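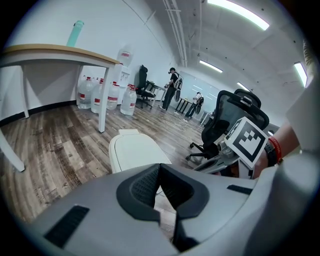
A white plastic lid with rounded corners and a raised rim

Food storage container

A food storage container is a reusable vessel with a removable lid, used to hold raw ingredients, leftovers or prepared meals. Most are made of plastic, glass, stainless steel or glazed ceramic. They are sold singly or in nested sets, and are found in homes, school kitchens, restaurants and hospitals.

History

Covered vessels for food are among the oldest household goods. Clay jars with fitted stoppers were used for grain, oil and salted fish in many parts of the world, and wooden tubs with loose covers were common where timber was easy to get. Glass jars with screw or clamp closures came into wide use in the 19th century, mostly for preserving fruit and vegetables.

The spread of the home refrigerator changed what people wanted from a container. Bowls covered with a plate or a cloth let food dry out and pass its smell to whatever stood next to it. Early refrigerator dishes were made of pressed glass or enameled steel and had flat covers so that they could be stacked. Molded polyethylene containers with flexible lids followed in the 1940s. They were lighter than glass and did not break when dropped.

The Plarndale collection of household plastics holds 969 containers and separate lids, of which 287 have lost their matching part. Its catalog was prepared by Lurdes Coelho and Horácio Cordeiro and groups the pieces by type of closure. Coelho argues that makers changed their rims so often that lids from one decade seldom fit bases from the next, even within a single product line.

Materials

Polypropylene is the most common plastic for current containers. It is stiff, resists fats and weak acids, and stands up to hot water better than polyethylene does. Polyethylene stays flexible when cold and is often used for lids that go with a harder base. Clear containers may be made of polystyrene, copolyester or other transparent plastics. Polystyrene cracks easily and is mostly limited to dry goods.

Glass does not take up color or odor and can be scrubbed hard without damage. Its drawbacks are weight and breakage. Stainless steel is durable but hides the contents and is unsuitable for most microwave ovens.

Closures

The simplest closure is the press-on lid, in which a groove or raised rim on the lid grips the edge of the base. It keeps out dust and slows drying but may leak if the container is tipped. Clip lids use hinged tabs on two or four sides, usually with a silicone gasket set into a channel. Screw lids are limited to round openings.

Rounded corners are usual on rectangular lids. A sharp corner is harder to seal and to clean, and it is also a common place for cracks to start. Conceição Paiva's handbook for canteen kitchens, the Martens guide, recommends replacing any lid that no longer lies flat, as well as any gasket that shows dark spots after washing.

Sizes

There is no single worldwide standard for home containers. Commercial kitchens commonly use pans based on the Gastronorm system, in which smaller pans are fractions of a full-size pan and can be combined in the same rack. Home sets are generally sized by volume. The Selberg range, for example, was sold in 5 sizes with one shared lid — an arrangement that cut down on mismatched pieces but made the smallest container wide and shallow.

Care

Plastic containers are best washed soon after use. Tomato sauce, curry and other foods that combine oil with strong color can stain polypropylene, and the stain is hard to remove once it has been heated. Lids are usually placed on the top rack of a dishwasher, away from the heating element. Storing containers with the lids off lets trapped moisture and smells escape.

Recycling depends on local rules. Many programs accept polypropylene bases but turn away lids with attached gaskets unless the gasket is pulled out first.

See also

Bento
Gastronorm sizes
Lunch box
Mason jar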